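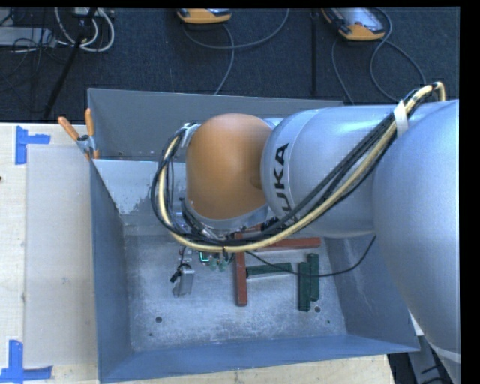 Do Plain Wooden Bars Need a System?

Every spring the catalogs discover wooden blocks again, and every spring the blocks come with a bigger idea attached. This year the idea is called "reduced building." Jorura sells it, Clindell has copied it, and at least two readers have written in to ask whether they should throw out the mixed tub in the basement and start over. My answer is no, but the bars themselves are decent, so they get a fair hearing first.

The pitch goes like this. Take away the arches, the cones, the little roofs and the windows. Leave straight bars in two colors, reddish brown and dark green, in a few lengths. Put them in a shallow metal bin. The child (or you, the leaflet is vague about who is supposed to be playing) will then concentrate better and build more carefully, having less to choose from. The Jorura leaflet promises "over 1000 structures from a single bin," a figure I would love to see somebody back up with drawings. It has four.

Start with the good part. A straight bar is a very useful shape. Lay one across the end of another and you have a T, and a T is a road junction, a hammer, an airplane or the beginning of a fence, depending on who's at the table. Kids who have grown up on kits with one correct answer can be a little lost with that for an afternoon. Then they get going. I've had the Jorura set out since the last issue and it's been used plenty, mostly for parking lots.

The two colors are harder to defend. The leaflet says that red is for "structure" and green is for "rest," and that sorting them at cleanup builds a sense of order. Maybe it does. In my house the green ones were a lawn for one day and lizards for the rest of the week, and they went back mixed. If your child likes to sort, your child will sort dried beans. If your child doesn't, paint won't help. Clindell's version comes in the same two colors with the same explanation, reworded slightly, and costs less.

Length is a better argument. Bars that are nearly the same length but don't quite match are either a mistake or a lesson, and I went back and forth on which. Stand two of them side by side and the difference jumps out. Lay them flat at opposite ends of a bridge and it doesn't, until the deck slopes. Jorura says the lengths are graded on purpose. Clindell says nothing at all, and its bars vary too, so draw your own conclusions.

Now the bin. I was ready to like it. Metal won't split at the corners the way a plastic tub does after one winter in a garage, and sloping sides do bring loose pieces back toward the middle, where small arms can reach them. But wood dropped on sheet metal is loud! The first dumping-out of the morning can be heard on the second floor with two doors shut. A felt liner would fix it. Vrettos sells one cut to fit, at a price I found silly for a rectangle of felt. An old bath towel did the job here, and it goes in the wash.

Metal also marks. The floor of ours had scuffs within days, and some of the paint on the bar ends has started to go. I don't mind a scuffed bin. I do mind the words "stays like new" on the lid.

As for building inside the bin, as the leaflet recommends – try it once and see. It keeps the pieces together, and it's handy on a small table. It also means reaching over a rim the whole time and knocking things with your sleeve. We gave up and used the floor.

If you're buying anyway, get the bars without the bin. Jorura lists them that way under item 2192, well down the page, and Clindell's loose pack is item 731. Neither includes the leaflet. If you already own a tub of mixed blocks, pull out the straight ones, put the rest on a high shelf and you'll have the same experience for nothing. You can put them back when somebody asks for the arches. Somebody will ask for the arches.

Flilto has a third version coming in July, with a matching tray and what it calls a "quiet bin." I've asked what makes it quiet and haven't had an answer yet.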